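The Long Way to Flirden

The truck was a Talukder, eleven years old, and the steering had always been heavy. She had driven it so long that her shoulders had set to it. When the company called her in to the Pullis depot and gave her the keys to a new one, she sat in the cab for a while with the engine off and turned the wheel with one finger.

"It does that even when it's parked?" she said.

"Even parked," the fleet manager said. "Don't sneeze."
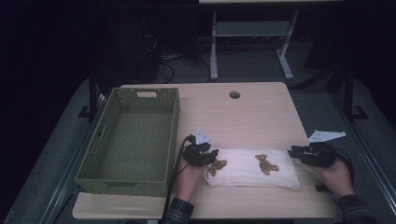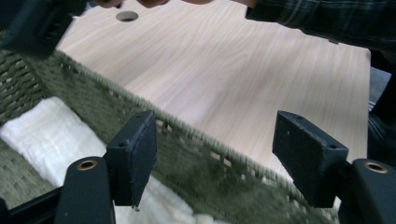
She had a load of pump housings for Flirden, on the far side of the pass. In August it was an easy day's work. On 4th February it was something else. The forecast gave snow above 700 meters, and the road over Plolach went a good deal higher than that.

The fleet manager said she could take the coast road if she wanted. It added 30 miles and nobody would hold it against her. She said she would see how it looked when she got to the junction.

At the junction it looked fine. The road was black and the sky was a flat gray, and a gritter had been through. She put on her signal and went up.

The first hour she drove badly. She was used to leaning on the wheel, and this one went where she leaned. On the first hairpin she took too much and had to give half of it back. A car behind her dropped well away. She talked to herself after that, the way she had when she was learning. Less. Less than that. Leave it alone.

The snow started below the old quarry. It was small and dry and it blew across the road without settling. She slowed down and kept the wipers going. There was a rut on the inside of each bend where the plows had broken up the surface, and in the old truck every one of them had come up through the column and into her wrists. Now she heard them under the tires and felt nothing. She didn't like that. She turned off the radio so she could listen.

Near the top a van had stopped across the lane with its lights flashing. The driver was standing next to it in a thin jacket, waving both arms over his head. She brought the truck down to a walk and stopped well short.

"It just went," he said when she had climbed down. "I hardly touched it."

"Are you hurt?"

"No. Is it all right to be in it?"

She looked at the drop, which was on the other side of the road, and at his front wheels, which were in the ditch on this one.

"It's all right," she said. "Get warm. Leave the flashers on."

She put out her triangle and called it in on the radio. They told her 2 hours for a tow. There was room to get by on the outside if she was careful – the edge was marked with poles, and she could see the next three. She walked it first, kicking at the snow to find where the pavement ended. Then she gave the man her spare gloves and what was left in the thermos, and got back up into the cab.

She went past him at the speed of someone pushing a cart. Her hands were open on the wheel. The mirror cleared his bumper, the poles slid by under the passenger window, and the trailer came along behind and stayed where she put it.

It was 10 at night when she backed in at Flirden. The man on the dock asked how she had found the new truck.

"Light," she said, and handed him the paperwork.

He signed it and asked whether she wanted to sleep in the yard or go on down to the truck stop. She said the yard would do. She pulled around behind the warehouse, where it was out of the wind, and set the brake.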